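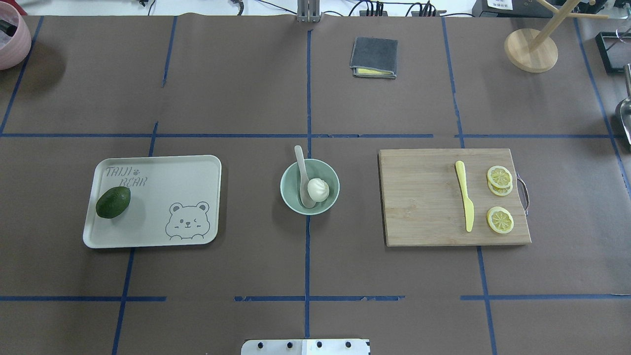 *One of the practice benches at Joltholm, set out with a tray, a bowl and a chopping board.*

## Joltholm open day, 17 September 2026

I've finally got my notes typed up, so for everyone back at Wetley who asked how it went: very well, I've come home with a carrier bag of leaflets and a much longer shopping list than I set off with. I caught the 61 from the station (it goes round every housing estate in the county before it gets there, take the other one if you go) and still arrived in time for coffee.

For anyone who missed the earlier emails, we've got some money to spend on a robot arm for the teaching room and I'm the one who has to fill in the form. My plan before the visit was simple. Pick an arm, add delivery, add a bit for cables, send it off. I'd pencilled in a Tiltis arm because it was the one I'd seen at the trade show in May, and I'd left a line at the bottom that said "sundries" with a rather hopeful £100 next to it.

Well, that line needs some work!

### The benches

Joltholm do mostly kitchen-type jobs: picking things up, putting them on plates, moving them from one bit of the table to another. The bench I spent longest at is the one in my photo. I'd half expected something out of a car factory and it looked more like somebody getting lunch ready on a big sheet of parcel paper. There's a bun in a bowl, an avocado on a tray with a winking bear on it (TAIJI BEAR, it says, and yes I did look to see if I could get one), and lemon slices on a board with a yellow plastic knife.

I asked lots of questions about the paper and the tape. The paper goes down so the table keeps clean and so the colour behind the objects stays the same from one week to the next. The dark blue tape divides it all up, and the person setting out the bench can say "tray in this square, bowl in that one" and put everything back in much the same place for another go. They used to do it by eye and fell out over it. You get through more tape than you'd think, apparently, and it does wrinkle. They replace the whole lot when it gets too tatty and it takes most of a morning, with everything lifted off and put back.

So that's paper and tape on the list, and a morning of somebody's time every so often, which I had down as nothing at all.

### Things, and more things

The part I really hadn't budgeted for is the objects. I'd assumed you'd bring in a few bits from the kitchen cupboard. They did that at first too, and then a favourite cup got broken and they couldn't find another like it, and all their older results were with that cup. These days they buy doubles of anything they plan to use for long, and they write down where it came from. They've got shelves and shelves of the stuff in the corridor, I could have spent an hour there on its own. Spoons, pots, scoops, a stand for hanging mugs, folded cloths, all in labelled tubs.

Cloths are a whole subject, by the way. A bowl always sits like a bowl, but a cloth comes out of the tub a slightly different shape every time, and if you want to practise folding or wiping you need a good few and you need to wash them. I've added a line for cloths. I never thought I'd be putting tea towels on a capital equipment form.

Their spend on objects alone last year was £200 for each bench. I wrote that down twice. It's not a lot next to the price of an arm, but it's double what I'd put for every sundry put together, and we'd be starting from an empty cupboard.

### The arm itself

They let us have a proper look at the mounting side, which I was glad of. The arm bolts to a plate at the edge of the table, and then there's a separate bracket with slots across the far side. I asked if all that comes in the box. Sometimes! With Tiltis the base plate is included and any other bracket is extra. With the Aguirre arm (they've got one of those in the second room) it's the other way about, or was when they bought theirs. The advice was to get the supplier to write down every single item on the quote, right down to the bolts, and to ask what size the bolts are before drilling anything.

And the table has to be up to it. Our folding ones are out of the question. I pushed on one of the Joltholm tables and it didn't budge. They reckon a solid table should be the first thing bought, before the arm is even ordered, so that it's there and level on the day the boxes turn up. That had never crossed my mind, I'd have had the arm sitting in the store cupboard while we argued about furniture.

Then cables. Look along the back of the bench in my photo and you'll see what I mean, power strips and black leads all over the white part of the table. I asked what they'd do differently and got a very quick answer: put more sockets in the wall. I've got to speak to our buildings people about that before anything else, they have a waiting list for electrical work that's longer than the delivery time on the arm.

### Tiltis or Aguirre?

I'm still leaning towards Tiltis. I had a go at guiding both and the Tiltis one felt lighter in the hand, and the screen made sense to me straight off. The Aguirre was quieter and reached a bit further, which would help if we want things set out right across the table the way Joltholm do. A couple of the other visitors liked it a lot better than I did, so please don't go only on my word.

What swung it a little was the spares. Fingertips wear out and so do the pads, and both firms sell them, but Joltholm had waited a long time for the Aguirre ones. Whichever we go for I'd order a spare set on the same form. It's so much easier to get one big amount signed off than to go back for a small one, you all know what our purchasing system is like.

### What I'm putting on the form

My rough list after the train home, in no clever order:

- arm, with every bracket and plate named on the quote
- one heavy table
- electrical work (waiting on a price)
- spare fingertips and pads
- £200 for objects, bought in doubles where we can
- paper, tape, cloths, tubs with lids
- £2,000 kept back for whatever I've missed

That last one will get queried. Joltholm kept the same amount back in their first year and had spent it by May, on a second table and a replacement for a controller that got tea in it. I'm going to quote that at anyone who tries to cross it out.

I haven't worked out who sets the bench up each day and who puts it all away again. At Joltholm they take turns and there's a sheet on the wall, with a photo of how each layout should look so whoever's on can match it. We could do the same. It does mean somebody's hour every morning though, and that has to come out of the teaching timetable or be paid for, so I need to have that chat before the form goes in.

They run these days twice a year and the next one is in May, booking through their website. Lunch was included (good sandwiches, the cheese ones went first). I've got the price lists from both suppliers in my bag, so come and find me if you want a look before I scan them, and if anyone knows of a really heavy table going spare at Wetley, please shout.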